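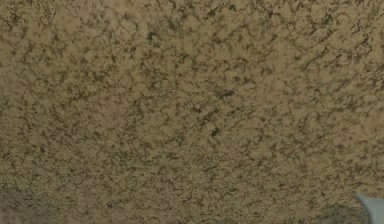 Spend the First Money on Simulation

I love equipment season. Most people in small automation shops dread it, with the spreadsheets and the quotes that expire before anyone signs them, but to me it's the most hopeful part of the year (you get to decide what you'll be good at next!). So take this as coming from a friend of the process when I say that a lot of us are budgeting for robots in the wrong order.

The usual plan goes arm, gripper, table, guarding, and then, if there is anything left, a simulation seat and a computer strong enough to run it. I've written that plan myself, twice. The second time, at our Priston shop, the arm sat on its pallet for 23 days while we argued over how high the pedestal should be. We had paid for the most exciting object in the building and couldn't agree on where to bolt it down.

For the Hartley line we turned the list upside down. The simulation work went in first, as its own line with its own deadline, and the arm order waited until April. I can't tell you how much fun those weeks were. We moved the pedestal in the model every time somebody had a thought. We tried a long finger and a short finger, and found that the long one bumped the bin wall on nearly every deep pick. Changing it meant typing a new number. Had we found out later, we'd have been back at the machine shop, asking nicely.

People tell me a simulator will lie to you, and sure, it will. Friction is a guess. Cables hardly exist. Surfaces can look a little like kitchen counters from an old video game. I still wouldn't wait for a prettier one. Reach, clearance and the order of moves are what you're paying to learn at this stage, and they don't depend much on how good the stone looks. If your job hangs on cameras telling one part from another, then by all means put more into lighting and textures, and get real sample parts on a real bench early.

My other plea is to budget for hours along with the license. On our Ferus project we set aside 18 working days for one engineer to do nothing but build the cell and break it, and I'd defend every one of them. A seat with no time attached becomes an icon on somebody's desktop. Finance will ask what those days produce. Show them the list of parts you no longer plan to buy! Ours had 2 grippers and a riser on it, and the meeting got a good deal friendlier.

There's a catch, and I feel it too: you don't get a shiny thing to walk visitors past. When the Faltelstead people came through, we sat them in front of a monitor and let them drive the gripper around for a while. They had more questions than any group we've taken past a parked arm, and one of those questions changed where we put the infeed.

So if your request for next year is still a draft, try moving the simulation line to the top and the arm order back a few months. Keep some cash loose for whatever the model teaches you. And please give the engineer a decent chair, those are long afternoons.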